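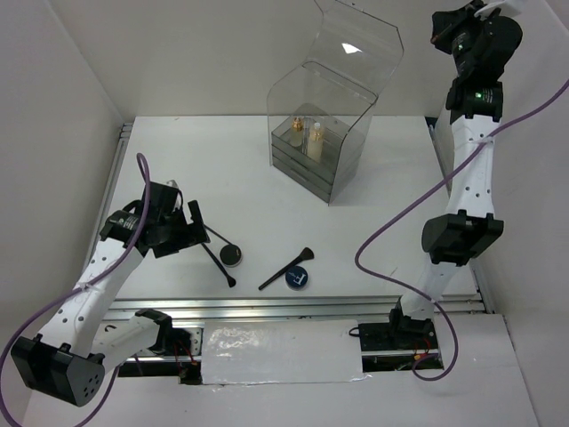
Zweiarmzelle Sukitz mit weißer Einhausung, Kosmetikartikel auf der Arbeitsfläche

Sukitz -- Tischzelle mit zwei Armen für Sortier- und Einräumversuche

Wer zum ersten Mal Geld für eine Zweiarmzelle beantragt, fragt uns meistens nach dem Preis der Arme und ist dann ein wenig überrascht, wie viel vom Budget in den Tisch, die Wände und die Kabel wandert. Wir verkaufen die Sukitz deshalb als komplette Zelle und helfen gern beim Rechnen, auch wenn am Ende vielleicht nur ein Teil davon bestellt wird.

Zum Grundpaket gehören zwei Arme mit weißen, gelochten Gliedern und schwarzen Antriebsgehäusen, dazu je ein Greifer, die vordere Aluminiumschiene zwischen den beiden Armfüßen und die weiße Einhausung, links, rechts und hinten geschlossen. Die violetten Leitungen sind bewusst lang gehalten, damit die Handgelenke genug Spiel haben. Das sieht manchmal etwas üppig aus, wenn so eine Schlaufe über dem Tisch hängt, aber bitte kürzen Sie sie nicht eigenmächtig -- rufen Sie lieber vorher kurz an!

Gegenstände wie Pinsel, Dosen und Fläschchen sind nicht im Lieferumfang enthalten, und auch Acrylvitrinen oder Schubladenboxen besorgen Sie am besten selbst, passend zu Ihrer Aufgabe. Planen Sie dafür ruhig einen eigenen Posten ein. Dünne Griffe und kleine runde Deckel stellen ganz andere Ansprüche an die Greiferfinger als ein Karton, und durchsichtige Behälter spiegeln je nach Beleuchtung kräftig. Wer viel mit Acryl arbeitet, sollte die Lampen also gleich mitplanen (wir beraten dazu wirklich gern und ausführlich).

Preise und Optionen
Grundpaket Sukitz, zwei Arme: auf Anfrage, je nach Greifer
Einhausung einzeln, weiß: 967 Euro
Ersatzarm ohne Greifer: 1.802 Euro
Aufbau und Einweisung vor Ort: 500 Euro
Alle Preise netto, zuzüglich Versand ab Lager Farkengate.

Für das zweite Jahr empfehlen wir, einen Ersatzarm im Haushalt vorzusehen, vor allem, wenn mehrere Gruppen sich die Zelle teilen. Verschleißteile für die Greifer beziehen wir von Segers, und die Lieferzeiten dort schwanken leider. Wer im April bestellt, bekommt sie erfahrungsgemäß schneller als kurz vor Jahresende, wenn alle noch schnell ihre Restmittel ausgeben möchten.

Steuerrechner und Kameras bieten wir separat an, viele Kunden haben beides schon im Haus. Schicken Sie uns einfach Ihre vorhandene Liste, dann streichen wir im Angebot, was Sie nicht brauchen.

Angebote und Fragen zur Budgetplanung: Siu-fong Choi, Vertrieb Odov. Telefonisch am besten vormittags, und nennen Sie bitte gleich die Maße Ihres Raums sowie die Türbreite -- die Einhausung kommt auf Wunsch auch zerlegt.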